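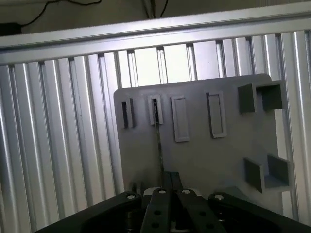
Harnisance, Oct 26, 2020

Minutes of the Panel Projects Group, monthly meeting

Held in the back workshop. Started a few minutes late while the last chairs were found. Minutes of the previous meeting were read and accepted with one fix: the hinge samples belong to the Tradon shelf, and the earlier minutes had them on the Aoun shelf.

1. The gray panel

Most of the evening went to this, and happily so! The gray panel now stands upright in front of the aluminum frame, and the group agreed it is a big step up from working with a piece flat on the table. You can get your head down level with the raised parts and see the shadows they throw, and several members went back for a second look during the break.

For those who missed the meeting, the features along the upper half were gone through in turn, and we settled on names so that everyone writes the same thing in the notebook:

The narrow upright openings at the left are to be called "the slots." The closed raised rectangles next to them are "the windows" (there was a strong push for "picture frames," lost by two votes). The squarish blocks at the right are "the boxes," upper pair and lower pair. In each pair, the right-hand box is the open one.

The matte finish got a lot of praise. The glossy test piece from the summer was a headache under the ceiling lights, and members asked that we never go back to it. The rounded upper corners were liked as well.

The top edge runs uphill from left to right. One member would like it squared up to the frame, another thinks a little slant is good practice and wants it left alone. Talked over at length, with good humor on both sides. Decided: leave it as it is until the November meeting, then vote.

2. What to try on it first

Lots of ideas, more than we can fit in before the end of the year. Those with support from more than one member:

Peg work in the slots. The left slot is the favorite for this, being tall and open. The second slot is to be left alone for now.

Card and felt inserts for the windows. The recessed fields are begging for labels or swatches, and the bevel gives a nice edge to press against. Inserts should lift out again without glue. Please, no glue!

Small parts into the open boxes. A suggestion to line the open boxes with felt was met with real excitement and then a long discussion of which felt. Carried over. Bring scraps.

Rubbings. A newer member proposed taking paper rubbings of the whole face with soft pencil, as a record of where each raised feature sits. Agreed on the spot. This costs us only paper and should be great fun.

3. Second panel

The group would love a second one in the same gray so that two tables can work at the same time. Femurach has quoted us 749 for a made-to-order panel including delivery, and 100 less if we pick it up ourselves. The money is not there this fall. A motion to put it on the wish list for spring passed with all hands up.

It was also asked whether the second panel should copy the first or have a different layout. Opinions were split. People who work with the windows want more windows. People who work with the boxes want the boxes farther apart, with space for fingers between the upper and lower pairs. Anyone with a layout in mind should sketch it at full size on the brown paper (roll is under the long bench) and pin it up by the door.

4. The frame

The silver frame is doing very well. A question was raised about the white rail behind the right side of the panel, and whether hooks could go on it for hanging pegs and rubbings. Worth trying. The hooks in the Tradon drawer should be tested first, before we spend anything on new ones.

Reminder that bolts on the frame are to be checked by hand at the start of each session. Write your check in the notebook, even if everything was tight.

5. Supplies

We are down to the last packet of pegs in the medium size. Approved: 32 medium pegs and a box of 100 blank cards from Aoun, same as the last order. Felt waits on item 2. Pencils are fine. We do not need any more masking tape, and whoever keeps bringing it, thank you, we have plenty.

The blue storage trays were discussed again. They do not stack when full. Everyone has now noticed this.

6. Open evening

Strong feeling that the panel should be the main attraction this time. Visitors always want to touch things, and at last we have a piece made to be touched. The plan is one table for inserts, one for rubbings, and the panel itself in the middle where people can walk up to it. A sign with the agreed names from item 1 would help, in large letters. Two members offered to paint it and were thanked warmly.

Date of the open evening still to be fixed with the building office.

7. Other business

The kettle has been replaced and works beautifully.

The side door sticks in damp weather. Push low, near the bottom hinge.

Lost property: one gray scarf, one folding ruler, half a pair of reading glasses.

To do before the next meeting

Pencil rubbings of the full face, at least two good copies
Sample inserts for both windows, card and felt
Hook test on the rail
Peg and card order to Aoun
Layout sketches up by the door
Felt scraps in a bag, marked with the color name if you know it

Next meeting in November, same room, same time. The vote on the slant comes first on the agenda.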